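Who Gets the Airtime? Women's and Men's Games on Local Sports Radio
Student project report, Media and Society
Lieven Stevens and Nathalie Goossens
30 May 2023

Our question was simple. Does local radio give women's games the same time and the same kind of talk as men's games? We picked one station, Hisum, and one sports show, the evening one, and listened to all of it for the month of March. By hand, pen and paper, no software.

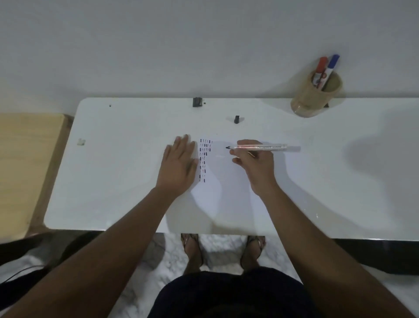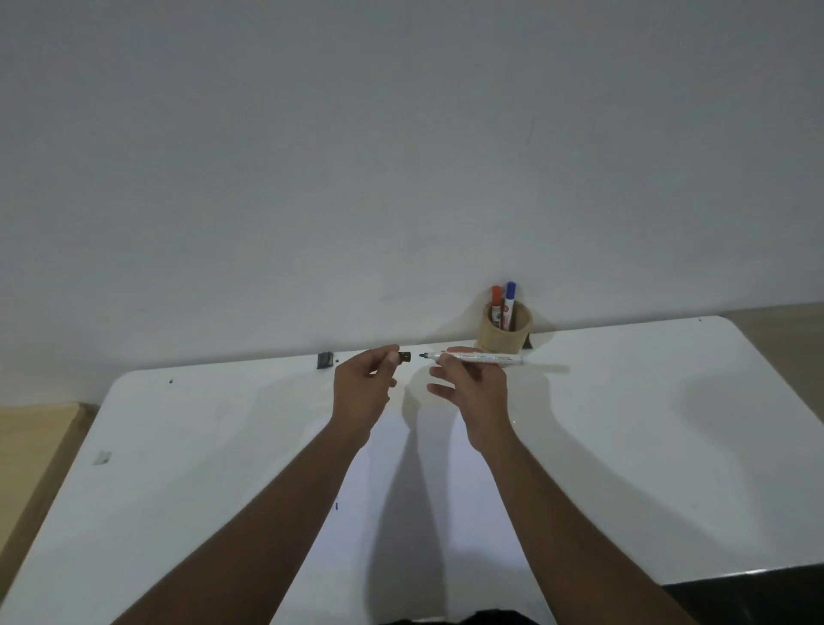 Fig. 1 and 2. Tally sheet on the desk (first), marker and cap (second).

Why this topic
Nathalie plays handball for Noltier. The women's team there and the men's team are in the same level of league, same gym, same ticket price. Her impression was that the men got talked about on the radio every week and the women when somebody got hurt. Lieven thought it was probably closer than that. So we had a disagreement to start from, good for a project.

We also read a bit on TV coverage but most of it is about the big national leagues. Local radio hardly comes up. Local is where kids hear the names of players they could go and watch, so we think it matters.

Method
One sports item = one mark. An item starts when the host names a new game, team or player and ends when they move on. We wrote down three things for each: women's, men's or mixed, the length in seconds, and what the talk was about (result, tactics, injury, looks/family/private life, other).

Both of us listened to the first week separately and then compared. We disagreed on 35 items, mostly on what "mixed" means. A track meet with both is mixed. A men's game where the host mentions the women play afterwards is not mixed, that is men's. After we fixed that rule we split the rest of the month between us.

Youth games were left out. So were the ads, and the horse racing results.

Results
Total items in the month: 2598. That is more than we expected, the show goes fast and a lot of items are just a score. Items longer than two minutes were a lot fewer, and these are the ones we looked at closely. There were 132 of them in the men's group and 44 in the women's group. So three to one.

For the short items the gap was smaller. Scores get read out for everyone, or nearly. It's when there is time to talk that the women drop out.

What they talk about is different too. In the long men's items the biggest group was tactics: formations, subs, who should start. In the long women's items tactics was third, behind injury and private life. One host asked a goalkeeper who looks after her children on away weekends. We went back through the men's interviews for the same question and didn't find it once. A player from the Lynch men's team did mention his daughter, but he brought it up himself.

Names. Men mostly get called by last name, women by first name. We didn't plan to track this so we only have notes on it from the second half of the month and can't give a proper figure. Should of thought of it at the start.

"The team" by itself always meant the men. The women's side was "the ladies" or "the girls" – the players are adults, some older then the host.

The Trumness week
One week was different. The Trumness women made the regional cup final and the show gave it a long preview, with a former player as guest. In that preview the talk was almost all tactics. Same host as the goalkeeper interview. So it can be done, it seems to depend on who else is in the studio. One guest is not enough to prove that though, and the week after it went back to normal.

Take that week out and the gap gets wider. We left it in.

Problems
One station, one month. March is the end of the season for some sports and the middle for others, and we didn't correct for that.
Counting by hand means mistakes. We rechecked a few shows and were off by a mark or two each time, in both directions.
We are not neutral, see above.
"Private life" was too broad. A player's day job went in there together with questions on boyfriends. These should be seperate.
We sent the station five questions by email. No reply before the deadline.

Who was right
Nathalie, mostly. Lieven was right on the short items only.

If we did it again
Two stations, so there's something to compare. A whole season if possible. Names tracked from day one. We'd also want to ask listeners – do they notice, do they mind, would they listen to more? People at Noltier said they'd fill in a survey but we ran out of time to write one.

Work split
Listening: both. Category rules: Nathalie. Adding up: Lieven, checked by Nathalie. Writing: Lieven did method and problems, Nathalie the rest. Full category list is in appendix A.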